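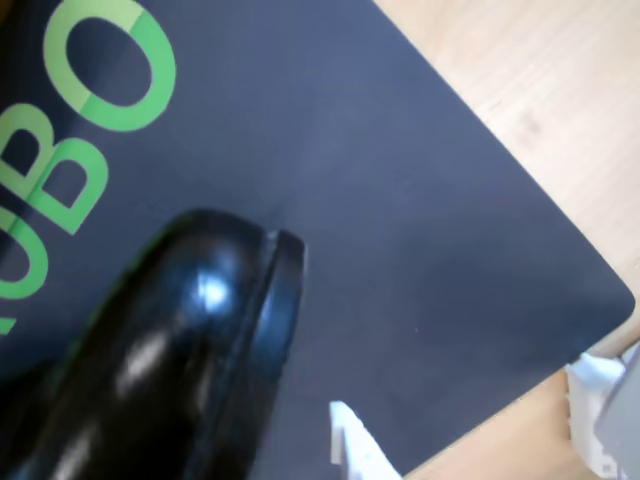

The printed work mat on the bench, with lettering in green.

Search this site Enter keywords Go

Newsletter > Workshop News > Bench Projects

Two-arm build enters its second stage

Members of the Plerkbridge Shared Workshop are advised that the two-arm build, known in the project register as Junura, has completed its assembly stage and has been moved to the long wooden table. The project was opened to members in January and is supported by the Gebretsadik Fund, which met the cost of the servo motors and the cabling.

The purpose of the build is to establish whether a pair of small arms, made largely from printed parts, can be taught to carry out a simple packing task. The task chosen is the placing of a shoe in an open cardboard box. It was selected after a short discussion at the project meeting, where it was noted that a shoe has no flat sides, bends when it is gripped and may come to rest in several positions. Earlier suggestions of wooden blocks and tins were set aside as being too easy for two arms working together.

The arms stand side by side near the front edge of the table. Their links are printed in white plastic and the bases are held by green brackets. Members who took part in the assembly sessions will recall that the first set of links was rejected after the screw holes were found to be out of line. The set now in use was printed again in full, and the Workshop wishes to record its thanks to those who gave up their evenings to the work.
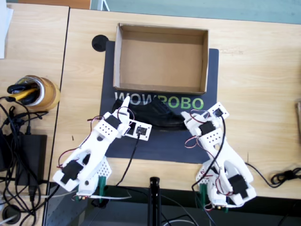 Cable routing remains the chief matter outstanding. A lead that is too short will pull on the wrist when the arm reaches forward, while a long one may be caught under the work. The project group has asked that no cable be shortened or tied back until both arms have been moved slowly through their full reach, with one member at the power switch. Any change to the wiring must be entered in the build book on the same day.

The group has also drawn up a common starting layout for each trial. The box is to be placed towards the back of the mat with its long side facing the arms, and the shoe in front of it, on its side. Members should return both to these positions before handing the table over. Results from the early sessions could not be compared, as the box had been put down in a different place by each pair of members.

A total of 124 trials is planned for this stage, of which 34 have been entered in the build book. The remaining sessions will be used first to practise lifting the shoe, and only then to attempt the full movement into the box. Speed is not being measured at present.

Adjustment of the gripper fingers will continue alongside the trials. The fingers are printed to the Lelon pattern, which was drawn up in the Workshop for an earlier project and has been altered to give a wider opening. Members wishing to print a trial pair should use the file held on the Workshop computer and mark the parts with the date before fitting them.
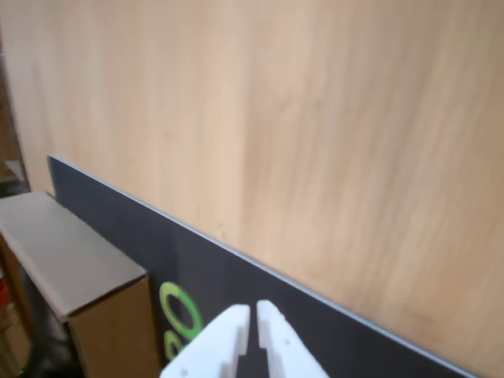
Bookings and use of the table

The table may be booked by members who have completed the bench safety course. No more than 2 members may work at the arms at one time, and loose sleeves and lanyards must be secured before the power is switched on. Bookings should be made on the sheet beside the tool store by February 28, 2022. Requests received after that date will be placed on the waiting list.

Members are asked not to leave drinks, tools or personal items on the mat.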